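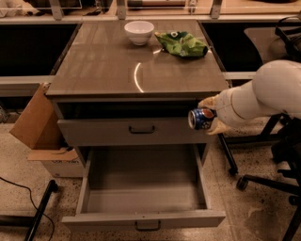

Bowl and snack bag on the gray cabinet.

The city put the Grostach Road plan back on its website in October, and I have now read it twice. It is the same plan we saw before, with a new cover and a different traffic count.

For anyone who hasn't followed this, the idea is to run a through street from Grostach Road to the old Kustex plant so the land can be built on. The council wants 561 homes there. I don't have a problem with the homes. The plant has been shut a long time and the site is an eyesore. My problem is the street, which comes out right across from the elementary school and has no signal in the drawings.

The first traffic study was done by Eyvindsson and said the intersection would need a signal from day one. The new one says a stop sign will do until the site is 80 percent built. I went through both looking for what changed. As far as I can tell, the second study assumes that most drivers will leave by way of Sestau Avenue on the north side. That exit is not funded. It is a dashed line on page 6.

I asked about this at the open house and was told the north exit is "anticipated." I asked who was anticipating it and didn't get much of an answer. To be fair, the staff at the table were polite and stayed past 8 p.m. to talk to people, and they did write my question down.

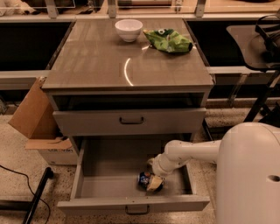
Same cabinet with the bottom drawer open, can inside.

The other thing that bothers me is the money. The city would pay for the street up front and collect it back from the builder as homes are sold. If sales are slow, we carry the cost. There was a version last year where the builder paid half before any digging started, and that has been dropped without a word in the staff report. I would like to see it brought back and voted on in the open.

Written comments are being taken until the end of the month. You can drop them at the clerk's window or use the form on the planning page, though the form logged me out before I finished, so write it somewhere else first and paste it in. Ask about the signal and ask about Sestau Avenue. I'll post my own letter once I've cut it down to two pages.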